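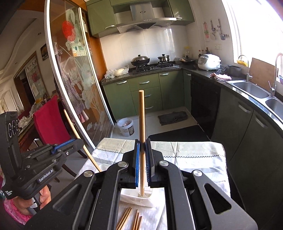
문의 번호: 289
제목: 모델을 업데이트한 뒤에 치수선이 모서리에서 떨어집니다
제품: Zunaditz 도면 배치, Ista 확장 사용
상태: 해결됨 (임시 방법 있음, 수정 대기)
작성자: Petrică Tudose
분류: 치수 / 연결 / 외부 모델 참조

문제 설명

안녕하십니까. 저는 Poltberg 사무소에서 가구 도면을 담당하고 있습니다. 한국어는 제 모국어가 아닙니다. 표현이 이상한 곳이 있으면 다시 물어봐 주시기 바랍니다. 이 게시판의 담당자와 사용자가 한국어를 쓰시기 때문에 저도 한국어로 적겠습니다.

Neagu 프로젝트의 주방 가구 도면에서 문제가 생겼습니다. 도면 문서 안에 외부 모델을 삽입하고, 축척을 1:20으로 정하고, 그 위에 치수선과 라벨을 넣었습니다. 치수를 넣을 때 객체 스냅은 켜져 있었습니다. 끝점 표시가 나타난 것을 확인하고 클릭했습니다. 모델 뷰를 종이 위에서 이동하면 치수선도 같이 이동합니다. 여기까지는 정상입니다.

그런데 모델 파일을 수정하고 도면 문서에서 “참조 업데이트”를 누르면 일부 치수선이 원래의 모서리에서 떨어집니다. 떨어지는 거리는 종이 위에서 항상 3 mm입니다. 방향도 항상 오른쪽입니다. 숫자는 변하지 않고 선만 이동합니다. 그래서 인쇄하기 전에는 알아차리기가 어렵습니다. 우리는 월요일에 작업장으로 도면을 보냈고, 작업장에서 전화를 받은 다음에 이 문제를 알았습니다.

라벨의 지시선은 떨어지지 않습니다. 치수선만 떨어집니다.

다시 발생시키는 방법

새 도면 문서를 만듭니다.
모델 파일을 삽입하고 뷰를 “정면”, 투영을 “평행”으로 정합니다.
축척을 1:20으로 정합니다.
객체 스냅을 켜고, 하부장의 왼쪽 끝점과 오른쪽 끝점에 수평 치수를 넣습니다.
도면 문서를 저장하고 닫습니다.
모델 파일을 열고 하부장과 관계가 없는 부분을 수정합니다. 저는 상부장의 문 손잡이를 지웠습니다.
도면 문서를 다시 열고 참조를 업데이트합니다.

기대한 결과: 하부장의 치수선이 그대로 있습니다.
실제 결과: 하부장의 치수선이 오른쪽으로 이동합니다.

이미 해 본 것

프로그램을 다시 시작했습니다. 같은 결과입니다.
렌더링 방식을 벡터에서 래스터로 바꾸었습니다. 같은 결과입니다. 혼합 방식도 같습니다.
치수선을 지우고 다시 넣었습니다. 다시 넣은 직후에는 맞습니다. 다음 업데이트에서 또 이동합니다.
도면 문서를 다른 이름으로 저장했습니다. 효과가 없습니다.
동료의 컴퓨터에서 같은 문서를 열었습니다. 거기에서도 이동합니다. 그러므로 제 컴퓨터의 그래픽 드라이버 문제는 아니라고 생각합니다.

첨부한 것은 도면 문서, 모델 파일, 그리고 업데이트 전과 후에 내보낸 PDF입니다.

지원 담당 답변, 오전 10:40

문의 감사합니다. 설명이 자세해서 도움이 됩니다. 보내 주신 파일을 열어 보았고, 업데이트 후에 치수선이 밀리는 것을 저희 쪽에서도 확인했습니다. 몇 가지 여쭙겠습니다.

1. 하부장은 그룹인가요, 컴포넌트인가요?
2. 치수를 넣을 때 그룹 안의 끝점에 스냅했는지, 그룹 바깥 경계의 점에 스냅했는지 기억하시나요?
3. Ista 확장을 끈 상태에서도 같은 현상이 있나요?

확장은 환경설정의 “확장 관리” 탭에서 끌 수 있습니다. 끈 다음에는 문서를 닫았다가 다시 열어 주셔야 적용됩니다.

Petrică Tudose, 오후 1:15

답변 감사합니다. 순서대로 대답하겠습니다.

하부장은 컴포넌트입니다. 그 안에 옆판, 바닥판, 서랍이 각각 다른 컴포넌트로 들어 있습니다. 걸레받이는 따로 된 그룹입니다. “걸레받이”라는 단어가 맞는지 모르겠습니다. 가구의 아래쪽에 있는 낮은 판을 말합니다.

두 번째 질문은 확실하게 대답할 수 없습니다. 화면에서 끝점이라고 표시되었지만, 옆판의 끝점인지 컴포넌트 경계의 끝점인지 구별하는 표시는 보지 못했습니다. 확대해서 다시 보았는데 두 점이 같은 자리에 있습니다. 적어도 화면에서는 같은 자리로 보입니다.

세 번째는 시험해 보았습니다. Ista 확장을 끄고 문서를 다시 열어서 참조를 업데이트했습니다. 이미 있던 치수선은 여전히 이동합니다. 그런데 확장을 끈 상태에서 새로 넣은 치수선은 이동하지 않았습니다. 저는 이것을 두 번 반복했고 두 번 다 같은 결과였습니다.

그래서 제 추측을 적습니다. 확장은 업데이트할 때 선을 옮기는 것이 아니고, 치수를 넣는 순간에 어떤 잘못된 점을 기억하게 하는 것 같습니다. 저는 프로그래머가 아니므로 틀릴 수 있습니다. 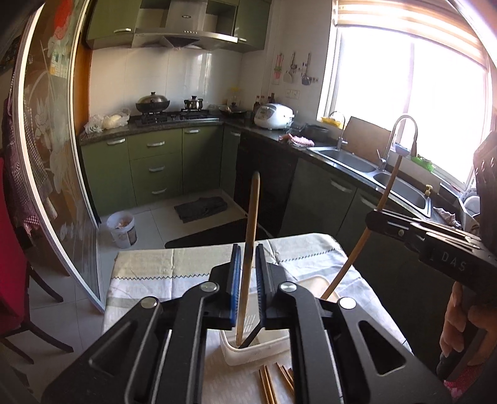

녹색 수납장이 있는 주방. 나무 젓가락과 흰색 플라스틱 용기.

지원 담당 답변, 오후 3:05

추측하신 내용이 저희가 보고 있는 방향과 비슷합니다. 확장이 켜져 있으면 스냅 대상을 찾을 때 안쪽 컴포넌트보다 바깥 컴포넌트의 축을 먼저 참조합니다. 바깥 컴포넌트의 축이 형상과 떨어져 있으면, 참조를 업데이트할 때 연결점을 다시 계산하면서 그 차이만큼 밀릴 수 있습니다.

모델 파일에서 하부장 컴포넌트의 축 위치를 확인해 주시겠어요? 컴포넌트를 마우스 오른쪽 버튼으로 클릭하고 “축 표시”를 선택하시면 됩니다. 축의 원점이 옆판 모서리에서 얼마나 떨어져 있는지 알려 주세요.

Petrică Tudose, 오후 4:30

확인했습니다. 축의 원점은 왼쪽 옆판의 모서리에 있지 않습니다. 모서리에서 60 mm 떨어져 있습니다. 축척이 1:20이므로 60을 20으로 나누면 종이에서 3 mm가 됩니다. 이동한 거리와 정확하게 같습니다.

왜 거기에 원점이 있는지도 알았습니다. 처음에 이 가구를 만들 때 벽과 가구 사이에 마감판이 있었고, 원점은 그 마감판의 끝에 놓여 있었습니다. 나중에 마감판을 지웠지만 축은 그대로 남았습니다. Neagu 프로젝트의 다른 가구들은 그 하부장을 복사하고 크기를 바꾸어서 만든 것입니다. 그래서 복사한 가구에서만 문제가 생기고, 새로 그린 싱크대 하부장에서는 생기지 않았습니다. 저는 전에는 이 차이를 설명할 수 없었습니다.

추가 질문이 있습니다. 축을 바로잡으면 이미 떨어진 치수선이 자동으로 돌아옵니까? 아니면 모두 지우고 다시 넣어야 합니까? 도면이 여러 장이기 때문에 작업하기 전에 알고 싶습니다.

지원 담당 답변, 오후 5:10

계산까지 해 주셔서 감사합니다. 원인은 그것이 맞습니다.

축만 바로잡으시면 기존 치수선은 자동으로 돌아오지 않습니다. 다만 지우실 필요는 없고, 연결만 새로 잡아 주시면 됩니다. 먼저 도면 문서와 모델 파일의 사본을 따로 저장해 주세요. 그다음 모델에서 축을 옮기고 저장하신 뒤, 도면 문서에서 Ista 확장을 끄고 참조를 업데이트합니다. 떨어진 치수선을 두 번 클릭하면 양쪽 끝에 연결점이 보입니다. 연결점을 원하는 끝점으로 끌어다 놓으시면 글꼴, 화살표 모양, 문자 위치가 유지된 채로 다시 연결됩니다.

연결이 끊어진 치수선은 선택했을 때 연결점이 빨간색으로 보이지만, 이번 경우는 엉뚱한 점에 “정상으로” 연결되어 있어서 빨간색이 나타나지 않습니다. 그래서 “연결 끊긴 치수 찾기” 기능으로는 찾을 수 없습니다. 이 점은 죄송합니다.

Petrică Tudose, 다음 날 오전 9:20

말씀하신 방법으로 했습니다. 결과를 적겠습니다.

축을 옮기는 작업은 쉬웠습니다. 한 가지 주의할 점이 있습니다. “축 변경”을 하면 같은 정의를 쓰는 모든 컴포넌트에 적용되지만, 제가 복사한 가구들은 “고유하게 만들기”를 한 것이어서 하나씩 바꾸어야 했습니다. 하나를 잊어버려서 그 도면만 다시 이동했습니다. 축을 바꾼 다음에 나머지 컴포넌트도 확인하시기를 권합니다.

연결점을 끌어다 놓는 것도 잘 됩니다. 하지만 서랍 치수에서 조금 어려웠습니다. 서랍 앞판의 폭은 289 mm이고, 앞판의 끝점과 서랍통의 끝점이 정면도에서 아주 가깝습니다. 처음에는 서랍통의 점을 잡아서 다른 숫자가 나왔습니다. 종이를 크게 확대하고, 다른 레이어를 잠근 다음에 끌어다 놓으니까 맞는 점이 잡혔습니다. 치수 문자를 손으로 고쳐 쓴 경우에는 점이 틀려도 숫자가 바뀌지 않습니다. 그러므로 손으로 쓴 문자가 있으면 먼저 자동 값으로 돌려놓고 확인해야 합니다.

그 후에 모델에서 손잡이를 다시 지우고 업데이트했습니다. 치수선은 움직이지 않았습니다. Ista 확장을 다시 켜고 업데이트했습니다. 역시 움직이지 않았습니다. 단면도와 평면도에서도 확인했고 괜찮습니다.

작업장에는 수정한 PDF를 다시 보냈습니다.

제안도 두 가지 적습니다. 첫째, 스냅할 때 나타나는 설명에 컴포넌트의 이름이 같이 나오면 좋겠습니다. 지금은 “끝점”이라고만 나옵니다. 둘째, 치수의 숫자와 선의 실제 길이가 다를 때 경고가 있으면 좋겠습니다. 이번에는 양쪽 끝이 같은 거리로 이동해서 이 경고로도 발견하지 못했겠지만, 한쪽만 이동하는 경우에는 쓸모가 있을 것입니다.

지원 담당 답변, 오전 11:00

결과를 공유해 주셔서 감사합니다. 축이 형상 밖에 있을 때 스냅 대상이 바뀌는 문제는 결함으로 등록했습니다. 수정 버전의 일정은 아직 말씀드릴 수 없고, 배포되면 이 문의에 댓글로 남기겠습니다. 컴포넌트 이름 표시와 경고 제안은 개발 쪽에 따로 전달했습니다.

수정 전까지는 치수를 넣으실 때 Ista 확장을 꺼 두시고, 입력이 끝난 뒤에 다시 켜시는 것을 권해 드립니다. 확장을 꺼도 이미 만든 표와 부재 목록은 지워지지 않습니다.

문의를 “해결됨”으로 바꾸어도 괜찮으실까요?

Petrică Tudose, 오전 11:25

네, 바꾸어 주십시오. 다만 제목은 그대로 두시면 좋겠습니다. 저도 처음에 “치수선이 떨어집니다”라는 말로 검색했는데 아무것도 찾지 못했습니다. 우리 사무소의 동료들을 위해서 축을 확인하는 순서를 짧은 문서로 만들고 있습니다. 수정 버전이 나오면 같은 파일로 다시 시험하고 여기에 결과를 쓰겠습니다. 시험용 파일은 지우지 않고 보관합니다.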